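# The Second Coming of Los Vornden

Every reissue arrives with a story attached, and the story is usually better than the record. A box of tapes turns up in a flooded basement. A singer is found driving a bus. A collector pays too much for a warped single, plays it to a friend who runs a label, and eighteen months later we are all told that we have been missing a masterpiece.

So when Pevilard Records announced it was putting out the only album by Vornden, a group who played the port bars and wedding halls for the best part of 15 years and then stopped, I read the press sheet with one eyebrow up. It called them "the lost link" between coastal bolero and garage soul. It said they had been "silenced". It said the master tapes had been "believed destroyed".

Ignacio Riquelme, who sang on all of it and played rhythm guitar on most of it, was puzzled by the last two.

"The tapes were in my sister's wardrobe," he told me. "Anyone could have asked her. As for silenced, our drummer got a job at the post office and the bass player's wife was tired of him coming home at five in the morning. We had a dinner. Then we didn't play any more."

He isn't bitter about it. He is a small, tidy man who likes his coffee very weak, and he talks about the group the way other people talk about their military service. They learned the hits off the radio, changed the words when they couldn't make them out, and slipped in two or three songs of their own late in the evening, when the dancers were too far gone to complain. Those songs are the ones that ended up on the album. It was pressed once, in 183 copies, paid for by a furniture shop whose name is printed larger than the band's on the back of the sleeve.

I have now heard it more than twenty times and I would like to report that it is a masterpiece. It is a decent record with one wonderful song on it.

The wonderful song is "Misance", which opens the second side. The organ is a shade flat, the backing voices come in early on the second verse and stay early, and Riquelme sings as if he has only just been told the bad news in the lyric. There is a moment before the last chorus when the whole band drops out and you can hear him breathe. I don't know if it was planned. He says he can't remember, and I believe him.

The rest is what a good wedding band sounds like when it is nervous. Two of the slow numbers share a tune. The instrumental goes on for five minutes and needs two. None of this is a crime, and I would have been happy to hear them in a bar, but the new sleeve notes run to several thousand words and treat each bum note as a message to the future.

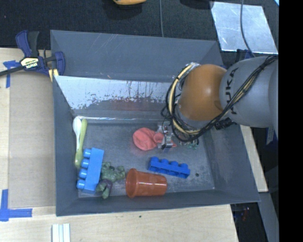
*The grey bin and the KUKA arm, with its orange joint.*

Florencia Cisternas wrote those notes, and she defends them with some heat. She spent two winters going from door to door in Iturra, the district where most of the band grew up, and taped hours of talk with people who had danced to them. "You critics want everything to be either genius or rubbish," she said. "I wanted people to know who played at their grandparents' wedding."

That seems to me a fine aim, and the parts of her essay that stick to it are the best thing in the package. Her account of how a Saturday night was put together – who hired the hall, who brought the amplifier, why the accordion player was always paid first – tells you more about popular music than any amount of talk about lost links. I wish the label had trusted it. They have taken her plain, careful work and wrapped it in a sticker that says "THE HOLY GRAIL".

The sticker has a job to do, of course. The album costs as much as a decent pair of shoes, and nobody pays that for a decent record with one wonderful song. The market for old vinyl runs on the idea that history made a mistake and that you, the buyer, are putting it right. Mostly history didn't make a mistake. There were a great many bands, and people had only so many evenings.

What of the money? Pevilard says Riquelme and the other surviving members split the profits evenly with the label, once costs have been met. I asked what the costs were and was told the figures would be ready in November. Riquelme has had one payment so far. He used it to mend his front gate.

He has also been asked to sing again. A festival wants him to do the album from start to finish, with a group of players in their twenties who have learned every part from the record, early backing voices included. He went to a rehearsal one Wednesday and told them they could fix that bit if they liked. They didn't want to. He found this very funny, and then, after thinking about it on the way home, a bit less so.

He hasn't given the festival an answer. His voice is lower now and "Misance" would have to come down by at least a tone, which the organist says would spoil it.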